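Two arms on one bench – anyone else's place gone this way?

Posted in: Work and Shop Floor

tealady_97
1 Jul 2023

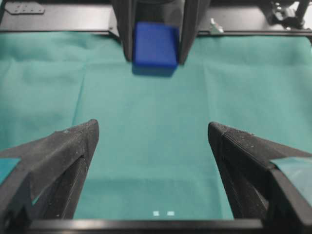 So I've been on kitting at Kernton since before they moved out to Teltthorpe, and since December my job has been mostly standing next to two arms and teaching them to hand things to each other. Blocks for now, then the real parts once the boss is happy. I used to pack 8 trays an hour by hand and have a natter while I did it. Now I reset the cloth, put the block back, press go, write down what happened. Same pay, less bending, and my shoulder has never been better! But I do miss the packing, daft as that sounds. Has anyone else been moved over like this, and did it stick?

Prothero
We had it at our last place. First six months were lovely, everyone got a new job title, and then the agency lot weren't asked back. Four of them. I'd want it in writing what you're doing once the thing can manage by itself.

grommet_and_sons
Bit gloomy that. Ours went in two years ago and we've got more people on nights than before, because somebody has to feed the things. The work is duller though, I'll give you that.

Prothero
More people on nights isn't exactly selling it to me.

tealady_97
Ha, fair. I did ask about the writing bit and got "we'll look at it after the summer". Nobody's gone from our end so far, but two leavers weren't replaced – which I suppose is how it's done.

latheandlet_live
Can I ask what the handover is for? Seems a lot of faff passing a block from one arm to another when one arm could just put it down.

tealady_97
Our trays load from both sides and neither arm reaches the whole way across. Before, I'd just lean over. You don't notice how much leaning you do until you have to explain it to someone in the office.

Latano
I write the routines for a line like that and I'd disagree with Prothero a bit. The people who did the job by hand are the only ones who can tell me why a part has to go in at a slant. Keep a notebook. Ours had 1,578 attempts logged before anyone let it near a customer order, and the useful comments all came from the packers.

Prothero
And did the packers get paid extra for their useful comments?

Latano
No. They should have been. I said so at the time, for what it was worth.

grommet_and_sons
There's your answer then, tealady. Ask for the regrade now while they still need you to press go.

tealady_97
Right, I'm going to ask. I've got half a notebook already, mostly moaning, but there's good stuff in among it. Will report back after I've seen the boss.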